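Getting More Out Of A Small Freezer

I love my freezer more than any other thing in the kitchen, and it's a tiny one - three drawers under a worktop, the bottom one half-sized to make room for the motor. It has taught me a lot about fitting things in, so here are the tricks I keep coming back to, in no special order.

Freeze flat. Soup, chilli, stewed apple, stock, anything runny goes in a bag laid on a baking tray until it's solid, and then you can stand the slabs up like books. I got 26 portions into one drawer last November and was so pleased with myself I called the neighbours in to look! Flat slabs thaw far quicker as well, so supper can be decided quite late in the day.

Write on the bag before you fill it. Pen won't take on a cold, damp bag, and gravy looks a great deal like chocolate sauce at minus eighteen. I put what it is, the month, and how many it feeds. If you can't find a pen, a strip of masking tape written in pencil does very nicely.

Freeze the odds and ends too. Half a tin of tomatoes, the last of the pesto, a squeezed-out lemon (the rind still grates beautifully from frozen), the heel of the Parmesan for dropping into soup. Ice cube trays are brilliant for the wet ones. Tip the cubes out once they're hard and the tray is free again.
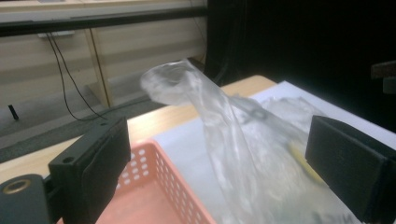 Bread is where most people lose space, and it's the easiest thing to put right. Slice the loaf first, even if it came from a good baker and it feels like a crime. Lay the slices in a bag in twos, each pair turned a different way, and they'll come apart without a knife. Press the air out from the bottom upwards, then twist the neck of the clear plastic bag so it gathers into a tight column and bunches over at the top. You can tuck that underneath or put a peg on it. I use the wide wooden pegs from Renemeo, but any peg with a decent spring will do. Rolls get the same treatment, cut almost through before they go in.

Peas and berries want spreading out on a tray for an hour or two before bagging, or you'll be attacking a brick with a rolling pin. Dry them really well after washing. I roll mine up in a tea towel and give it a gentle shake over the sink.

Keep a list on the door and cross things off as you take them. Mine is the back of an old envelope, held up with a magnet, and it's saved me from buying a third bag of sweetcorn more than once.

And do have a clear-out week now and then, when supper has to come from the drawers. We've had some very odd plates of food that way - fish fingers with ratatouille was a real hit, and I'd happily make it again on purpose.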